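Nillinia gripper simulator, classroom license: review by Manuela Orlandini 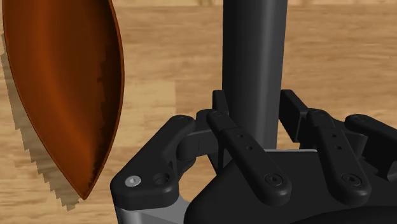 Wrist view in the simulator, with the dark cylinder between the two groups of fingers.

Our robotics club used this from August on, with 2 students to a laptop. The license was $70 for the school. Setup took one evening. The finger models are good, down to the screw holes, and Nazma's team could plan a grasp from the wrist view alone. Shadows are blocky on our older machines, with stair-stepped edges, and I found no setting that fixed it. Run logs export as plain text. We had 1,146 runs saved by the end of term, and the file list gets slow to scroll. The manual is thin on joint limits. Four stars. We are renewing.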